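### 4.2 Garments left on the floor between wearing and washing

Much of the clothing recorded in the Nosen households was neither in a wardrobe nor in a laundry container. It lay in small mixed heaps, in which a heavy dark item commonly covered lighter and brighter ones (Figure 3).

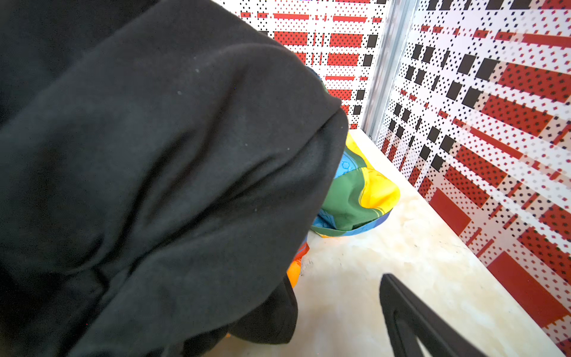 **Figure 3.** Black fabric with a soft, slightly fuzzy surface, bunched over a crumpled cloth in yellow, green and blue. A small patch of orange material is partly hidden beneath the black.

Aksel Vestergaard, commenting on an earlier draft of this section, objected that "heap" suggests neglect, and that in his own household clothes on the floor had simply not been decided upon yet. We have kept the word for want of a better one, but the objection is a fair one and it shaped the coding that follows.

Of the 177 households that completed the May diary, 30 were interviewed a second time about clothing that had been worn but was not considered dirty. Three answers came up repeatedly. Some respondents set such items apart on a chair or hook. Others returned them to the drawer. The largest group put them down wherever they undressed and sorted them later, usually when a wash was already being planned.

The mixing of fabrics matters at that later point. Dark fleece-like cloth both sheds and collects lint - pale specks can be seen on the black fabric in Figure 3 - and respondents who sorted by colour alone often washed such cloth together with smooth, glossy items. Those who sorted by surface kept the two apart, although they seldom described this as a rule. One respondent in Skosalness called it "the fluffy pile" and was surprised to be asked about it.

Görtz's distinction between resting and waiting clothes is useful but does not fully fit our material. A garment may rest for several days and become laundry only when something else is dropped on top of it. In the diaries, the lower items in a heap were more often washed than the upper ones, whatever their state when first put down. We return to this point in Section 5, where the washing records are compared with the diary entries.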